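Forum > Handcrafts > Knitting and Sewing

Topic: Holiday socks, which toe do you make?

brunden_wool
27 January 2018
Hello all. I finished 3 pairs for my family and I am not happy with the toes. I used the wedge toe from my old Arancibia booklet, and after washing it looks too pointed. My father says it is fine, but he says this about everything. My yarn is a wool mix, 16 stitches left when I close. Is it better to change the toe or to change the yarn?

ivurside
Change the toe. I close with fewer stitches on thin yarn and it comes out rounder. Also, did you block them? A new sock always looks strange before someone wears it. 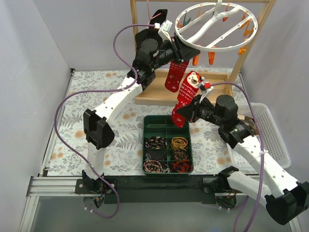

I would also think about color before you make the next pairs. Small motifs need a calm background, and they should stop well before you begin to decrease, because the pattern gets crooked there. A red sock with small white stars and snowflakes is pretty in the leg, but at the toe I go back to plain red. For children I use 40 stitches and only one motif.

Caradog Owen
I don't agree about the plain toe. If you plan the chart from the toe up, the motif can continue everywhere. It takes more time, yes. I have done it this way for four years and I would not go back.

ivurside
Toe-up is nice for you, but the question was about a wedge toe. A person who already has three pairs finished will not start again.

brunden_wool
Please don't fight :) I did not block them, so I will try this first. Another question: I want to sew a lining for the gift box. Is a flower print too much together with red socks?

Caradog Owen
Not if the print is quiet. Gray leaves and ferns on off-white, with a little peach, would be my choice. 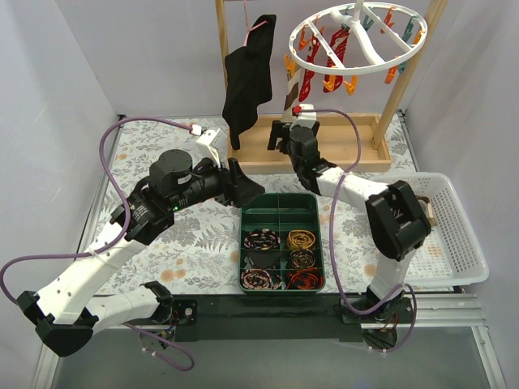

Gray leaves and small peach-orange flowers on off-white

ivurside
On this one I agree with Caradog. Wash the cotton before you cut it. The one I bought from Brakidach became smaller by some 4 centimeters and my lining did not fit anymore.

brunden_wool
Thank you both. The socks are pinned on a towel now. I will write again in March when the next pair is ready, maybe with a round toe.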